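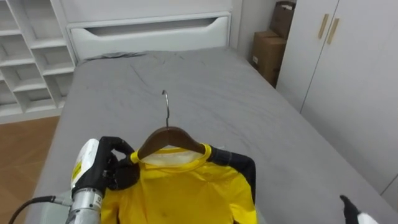
Week 6 handout: collecting demonstrations

Okay, so last Friday I promised you the messy half of imitation learning, and this is it. We're doing garments all week, on the task I call hang-and-rack: hanger goes into the shirt, shirt goes on the rail. Sounds dull, but I love it — cloth never lies the same way twice, so every episode teaches the model something!

Each pair records 80 episodes. Before each one, toss the shirt back on the bed and let it land however it lands (please don't smooth it out, I can tell). Keep both hands in the head camera's view when you can, and stop recording only after the fingers have let go of the cloth.

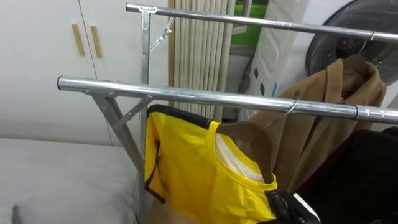 Sabina Paul asked whether we should throw out the fumbled episodes, and would prefer to keep any where the operator recovers. I'm with her on that. Tag them "recovered" in Zurnero and we'll train with and without them. A dropped hanger that stays dropped gets tagged "fail" — keep the file, just don't put it in the training folder.

Last year's set had 1312 episodes, and 155 had no tag at all, which cost me most of July. So tag as you go!

Reading: the Kumarasinghe notes, first two sections. Bring your episode logs to lab.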